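2018-08-06, mix room

Okay, so the Dranthorpe record. I promised Shivam I'd write down where we are before I forget which version of which song is the real one, and I already had to open four sessions this morning to find the right vocal, so I'm a bit late on that promise.

"Katsaros" is the single now. Wálter Cárdenas came round to it over the weekend after fighting for "Tena" all summer, and I think he's right to give in. "Tena" is the better song (I'll say that in writing!) but it takes nearly a full minute to get to the singing and the label people want something that starts. We tried an edit with the intro chopped in half and it sounded like walking in on an argument. So "Tena" stays long, and it goes second on the album where people will sit still for it.

Mix notes for "Katsaros," so I don't do them all over again:

- Session is at 82 bpm. The old demo was a hair slower and I keep pulling its shaker loop in by mistake. Use the one in the NEW PERC folder.
- Lead vocal is take 36. Yes, really. Wálter liked take 2 for the first verse and I comped that in, then took it out again, because his voice is brighter on it and you hear the join every time.
- Kick was fighting the bass in the chorus. I dipped the bass a little at the low end and left the kick alone. Much happier.
- Second chorus harmonies down 2 dB from where Shivam had them. Sorry, Shivam. They were lovely and they were all I could hear.
- Tape echo on the last word of the bridge only. I got carried away on Friday's bounce and put it on everything. 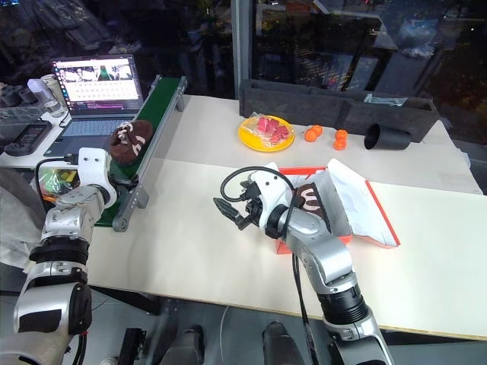 *Tabletop, with the green conveyor and the brown plush toy.*

The spring reverb is buzzing again. It's fine on guitar, where you'd take it for an amp, but on the snare it's just a buzz. I swapped the cable and moved the unit off the rack and got a little less of it, so my money is on the power supply next door to it. For now I printed the snare through the plate plug-in and labeled the track SNARE PLATE TEMP. If you see that in the final session, come and find me.

"Gornar" is the problem child. It was going to be the closer, then it was going to be a B-side, and on Friday it grew a brass part. Shivam Uniyal played me the sketch off his phone and I loved it, but it's all keyboard brass at the moment and it wants two real players, maybe a trombone and a trumpet. The song sits at 158 bpm, so whoever plays it will need to be quick on their feet in that middle section. I've put the chart on the piano. There's a wrong note in bar nine, or else there's a wrong note in the bass, and I can't decide which one I like less.

Also the ending. Wálter wants a fade. I want the cold stop, with the room sound left on after the last hit so you hear the cymbal go. We did both, and they're bounced as GORNAR FADE and GORNAR STOP. Please listen to them on something awful, like the kitchen radio, before you vote.

Album order as of this afternoon starts with "Katsaros," then "Tena," and ends with "Gornar." The middle is still a mess and I'm not writing it down because it'll change by dinner.

If the masters get done on the schedule we talked about, the single could come out in the fall and the album in December. I'd rather have it out before then, a December album gets buried under everybody's year-end lists, but I said my piece at the meeting.

To do:

- Recall the "Tena" mix and turn the organ down in verse two
- Ask Shivam for the brass sketch as MIDI
- Clean vocal-up and vocal-down versions of "Katsaros"
- Back up both drives, then label them this time
- New strings for the house acoustic, the G is dead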